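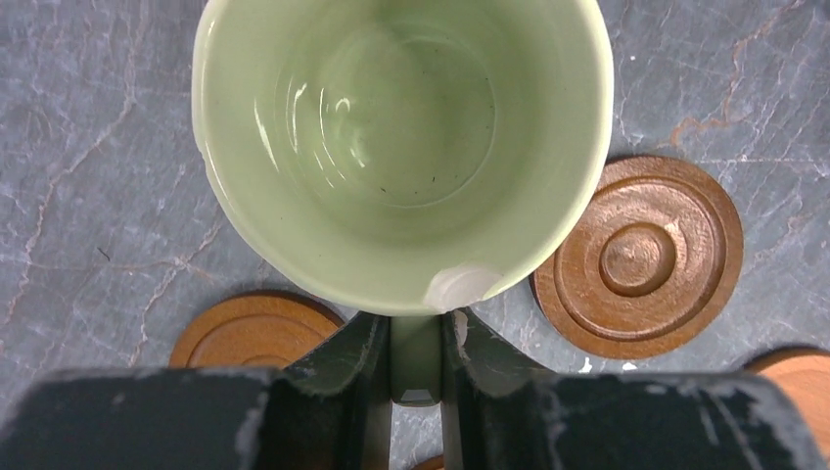
A reader at the Multilthorpe site wrote in after the last issue to ask why we still report handle grasps separately when the overall success rate has been climbing for months. Surely, the message went on, a mug is a mug, and if the arm puts it where it should go then the choice of contact point is the policy's own business.

The short reply is that the two kinds of grasp fail differently, and the overall rate hides it. The longer reply takes up the rest of this item.

When the Tondell policy picks up a mug it has two broad options. It can close on the rim, with one finger inside the cup and one outside, or it can close on the handle with a finger on each side. Rim grasps are easy to find from above. The opening is large, nearly symmetrical and usually the clearest shape in the wrist view, and an error of a few degrees in yaw makes little difference. Handle grasps need the yaw to be right, and the part that matters most is narrow, so that for the last stretch of the approach the fingers themselves cover a good share of the evidence. With the jaws closed on a handle, the wrist camera has a fine view into the cup and a thin strip of the thing it is holding.

That last point is what the present work is about. Up to now the policy was trained to predict the next short chunk of motion from the wrist view and the joint readings alone. We found that in the final approach to a handle its predictions spread out. Given the same start pose it would sometimes commit to a good line and sometimes drift sideways, touch the handle with a fingertip and turn the mug on the spot. Once the mug had turned, the policy tended to carry on with its old plan for too long.

The change is small. We keep a short memory of the handle direction, estimated while the handle is still in plain view, and feed it to the policy as one extra input during the approach. The estimate is a single angle in the frame of the wrist camera, carried forward using the arm's own motion. It comes from a light network trained on hand-marked stills, and it is refreshed only while its own confidence stays high. After that it is held. If contact is felt on one finger well before the other, the held angle is dropped and the arm backs off to look again.

We compared 3 settings: the old policy, the policy with the held angle, and the policy with the held angle plus the back-off rule. All were run from the same set of start poses, 179 in total, with mugs and coasters laid out afresh from a printed plan before each run. The work surface was veined stone. Round wooden coasters were set out close to the mug as clutter. They matter more than one would expect. A turned coaster with stepped rings gives a set of concentric circles when seen from above, and so does the inside of a wheel-thrown mug. An early version of the angle network, trained on plain table tops, would now and then fix on the coaster instead and report the direction of a handle that did not exist.

Glazed ware brings its own trouble. Throwing rings on an inner wall pick up rows of small highlights, and these slide over the surface as the camera moves. To a network that has seen few such cups they can look like an edge that is moving at the wrong speed. We dealt with this by adding more glazed pieces to the training stills and by varying the lamp position. Changing the network had no useful effect.

The held angle alone removed most of the sideways drift. The spread of predicted motions in the last part of the approach became visibly narrower on the plots, and the fingers arrived either side of the handle far more often than before. It did less for the cases where the mug had already been nudged. There the memory was simply wrong, and a confident wrong angle is worse than none: the arm pushed harder in a bad direction than the old policy would have done. We counted 9 runs in which the mug was pushed clean off its marked spot under this setting, and the logs for all of them show the same pattern of one-sided contact followed by no correction.

Adding the back-off rule dealt with 7 of those. The remaining 2 were both cases in which the handle had ended up almost straight beneath the wrist, so that the second look was no better than the first. A wider lens would help, as would a slight tilt on the retreat. The second is cheaper and is being tried now at Clorkutton.

The price is time. A run that triggers the rule takes longer, and a few runs triggered it more than once. We have put a limit on repeats, after which the policy falls back to a rim grasp. The fall-back is counted as a failure in our handle figures even when the mug is placed correctly, and this brings us round to the reader's question. From the point of view of the task it is a success. From the point of view of the method it says that the handle could not be found, and we want that number in the open.

There is also a practical reason for keeping the two apart. The Tyagi kitchen trial calls for mugs that are full, or may be. A finger inside the cup is not acceptable there, so for that trial the rim grasp is no option at all and the overall rate tells us very little.

Some limits should be noted. All the runs were made with one gripper type and one camera mounting. The finger pads had seen long use, and we have not repeated the series with new ones; friction on a glazed handle may well change with the state of the pads, and so may the point at which one-sided contact is felt. The mugs were all empty. Each had a single handle of ordinary size, and we left out espresso cups, where the gap is too tight for our fingers. The angle network was never tested on glass.

One side result may be of use to other groups. When we masked the lower third of the wrist view, where the fingers sit, the old policy got slightly better at finding handles and clearly worse at closing on them. It had evidently been using the look of its own fingers to judge the last few millimetres. With the held angle in place the mask made no difference to finding, but the loss on closing remained, so we have left the full view as it is.

The start poses, the layout plan and the marked stills are in the shared folder under the Tondell heading. The contact logs will follow once the time stamps have been put right – two of the sensors were writing on different clocks. Anyone wishing to run the same series on another gripper is asked to keep the coasters in, and to report rim and handle grasps in separate columns.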